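Nuveston share screener: 11 weeks with the paid version

Reviewed by Ruby-Lee Bolger
6 March 2019

Every second email I get from readers asks whether a paid stock screener is worth the money. Nuveston is the one that comes up most, mainly because it advertises everywhere and offers a free trial that turns into a subscription if you forget to cancel. I forgot to cancel, so I used it.

What you are buying is a website that sorts listed companies by the usual measures: price to earnings, yield, debt, cash flow, director dealings. It then gives each one a score out of 100, called the Conviction Mark. The sorting is good. The score is where I start to have doubts.

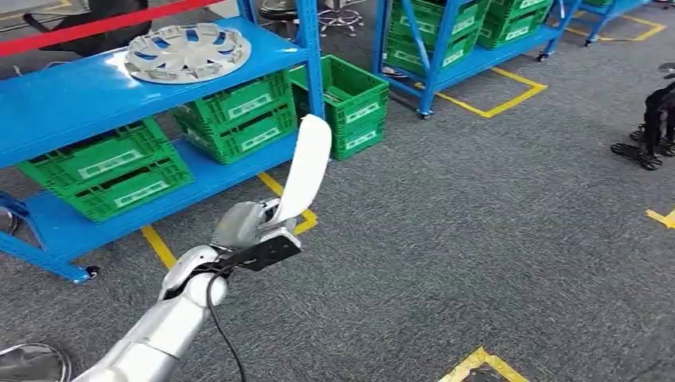
Issue 23, page 17

Take Lenden, a mid-sized maker of warehouse fittings. When I first looked it up it had a Conviction Mark of 81. After the company put out a dull trading update the mark fell to 52 overnight, although the update said nothing the market hadn't guessed and the shares hardly moved. I asked Nuveston's support desk which inputs had changed. The reply took four days and told me the model "weighs a range of forward and backward signals". I had asked which ones.

Mpho Swanepoel, who ran money for a small pension fund before she retired, looked over a month of my results. Her view was that the score leans heavily on recent price movement and dresses it up as something else. "If it went up, they like it," she said. I can't prove that from outside, but I did find it hard to come up with a high-scoring share that had fallen much in the previous quarter.

The plain filters are another matter. I set up a search for companies with little debt and a dividend covered twice by earnings, and it got through 977 names in a couple of seconds. You can save a search, export it to a spreadsheet and have it run each morning. The figures I checked against annual reports matched, apart from Chauke, where a special dividend had been counted as an ordinary one and the yield looked far too generous. I reported it. It was still wrong when I finished writing this.

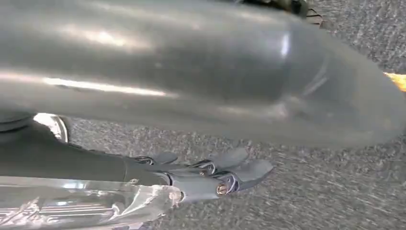

Close view, grey cylinder with a rounded end

On cost, the full package is £23 a month. The cheaper tier drops the export, and without that I wouldn't bother. There is a discount of up to 17 per cent for paying a year ahead, but the terms say no refunds on annual plans, and I'd want to see that Chauke yield put right before handing over a year's money.

Prostalico, the obvious rival, is uglier and slower and has fewer overseas shares. It also shows its working: click on any ratio and you get the numbers behind it, with the page of the accounts they came from. Ju-won Joo wrote it up for us last August and found the search tool clumsy – it still is – but I trusted the answers more.

If you already know what you want to filter for, Nuveston will do it quickly, and you can hide the Conviction Mark in the settings under Display. I did so in the third week. Beginners should stick with the free tier, which has most of the same filters and fewer emails urging you to trade.

Cancelling took two phone calls.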